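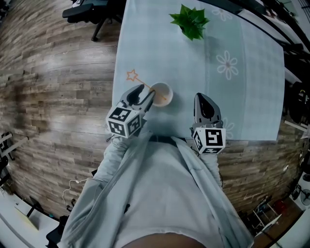

Wednesday, workshop notebook, props bench

Cloth trials, continued. Randa wants the spring table settled before the end of May, and I want my floor back, so our interests are aligned for once.

Where we are: the light blue cloth stays. I had argued for the plain one on the grounds that daisies on a tablecloth are doing the audience's job for them, and I was outvoted by Randa, who has one vote but uses it well. The check in the weave is so faint that you only find it when you bend down. From a chair it reads as plain blue with daisies, and the children at the puppet mornings are mostly lower than a chair, so they'll get the check and the parents won't. Fine.

Ironing. Did it on low, from the back, with a damp tea towel over the daisies. Left side came out well. Right side I got impatient and did dry, and there is now a crease that I have decided is a fold line. If anyone asks, it's there to find the middle of the table. It is not in the middle of the table.

The star wand. This is the orange outline one on the thin stick, from the Timum box. Two issues.

First, balance. The head is wide and the stick is skinny, so the star wants to lead and everything else follows it onto the floor. Laid flat on the cloth it behaves. Propped against the beige cup it behaves until somebody walks past with conviction. I tried the stick across the rim of the cup with the star head down on the cloth beside it, and I like that best. It looks like a wizard stopped for coffee. It also gives the cup a reason to be there, which it badly needed.

Second, the color. Under the warm lamps the orange goes to a sort of boiled carrot. Under the daylight tubes it is a proper orange. Prapai says leave it and gel the lamps. I say the gels are in the cupboard behind the Fament crates and Prapai is welcome to go and get them. Not resolved as of lunch.

The cup. Small, round, beige, no personality. I went through the whole Deák shelf this morning looking for a better one and came back with the same cup. The white one vanished against the daisies. The big green one turned the whole table into a breakfast. Beige sits there and lets the star do the talking. Put it near the front edge, a bit left, so the kid who gets called up can reach it without leaning on the cloth. We learned about leaning on the cloth in the winter run. I'm not writing it down again, see page 846 of Randa's binder, which is a real page number and says something about Randa.

The leaves. Artificial, loud green, toothy edges. I was against these too. They stand up on their own at the far end, and with the light where it is they throw a decent soft shadow to the right, more convincing than the leaves themselves. I'd happily keep the shadow and return the plant. They do need to be at the far end. Moved them next to the cup for a few minutes and the star looked like it had got stuck in a hedge.

Tried a dusting with the soft brush. The points on the leaves hold dust like they're being paid for it. Cluva sell a spray for this and I refuse to buy a spray for plastic plants. Shower, lukewarm, upside down over the bath overnight. Will report.

Reset routine, so I stop inventing it every time:

Cloth on, fold line (crease) toward the window.
Leaves at the far end, standing, bushiest side to the audience.
Cup near the front, left of center.
Star head to the left of the cup, stick over the rim, pointing right.
Step back. Leave it alone. This last one is addressed to me.

Timed myself and a full reset takes roughly 20 seconds if the cloth is already down. With the cloth, a good deal longer, most of it spent tugging corners and walking around to see whether the other side has gone up. It has always gone up. Prapai suggested clips. I said clips would show. Prapai said so does the crease. I've put clips on the list.

Floor: the gray and brown boards fight the blue a little, but less than the rug did. Rug is rolled up in the corridor with a note on it. The note says "not rubbish." Please don't improve the note.

The black office chair needs to go back to the front desk before anybody sits in it for the dress run. It rolls, and it squeaks on the quiet bits.

To do:
Clips, the flat sort, 2 for each long side.
Gels (Prapai).
Leaves in the shower (me).
Ask Randa if the wand can have a spare. If a child bends the stick we have a star and no wand, and I don't fancy writing that into the story at short notice.
Test the cup with something in the bottom so it doesn't skate. Dried peas, maybe. Blu tack if the peas rattle.

Later, before locking up: peas rattle.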